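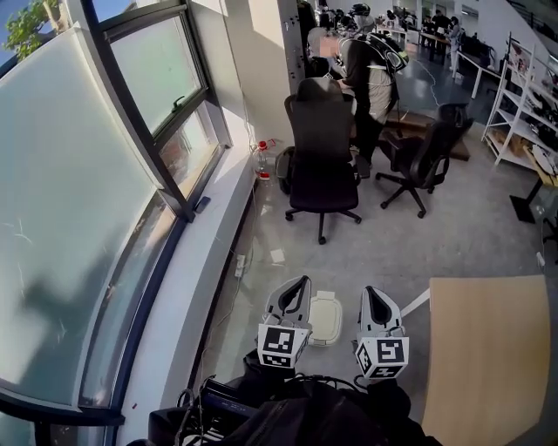 Bakholm, 7 March 2026

News > Workshop > Press releases

Home Projects News Members Contact

Bakholm shared workshop puts its hand-held gripper build on show, with claims kept small

Members of the Pletus workshop in Bakholm will open their gripper project to visitors this month. The group is not promising a household robot, and it would rather visitors did not come expecting one.

The build is a two-fingered gripper that a person holds and works by hand. A white cube printed with black square markers sits on each finger, so that a camera can follow where the jaws go. The idea is that recordings of people picking things up might later teach an arm to do the same. Whether they will is the part Pletus has yet to settle.

"I have read plenty of announcements saying the hard bit is done," said Lilla Major, who leads the build. "We have a gripper, a backpack full of kit and a lot of cable. I would like to see an arm pick up a flat lid from the floor, repeatedly, before I believe any of it."

Work began in January. The project log now holds 2516 recorded attempts, made by 13 members. Pletus has not published a success rate and says it won't do so until somebody outside the group has checked the method. An earlier version of the jaws was dropped after 3 weeks when the joints worked loose.

Dong-geon Ban, who looks after the electronics, doubts that the current backpack harness is something most people would want to wear at home. "It is bulky. We could call it portable, but I have worn it up the stairs," he said.

The group has also turned down an offer from the parts supplier Dultwood to describe the design as ready for home builders. Drawings will be released once 7 known faults have been fixed. The software, named Li, will follow separately and no date has been set for it.

Visitors may try the gripper under supervision. Places are limited and should be booked through the workshop desk. Anyone who has built something similar and found it did not work is especially welcome to bring their notes.

Contact: Pletus press desk, Bakholm | © 2026 Pletus | Back to top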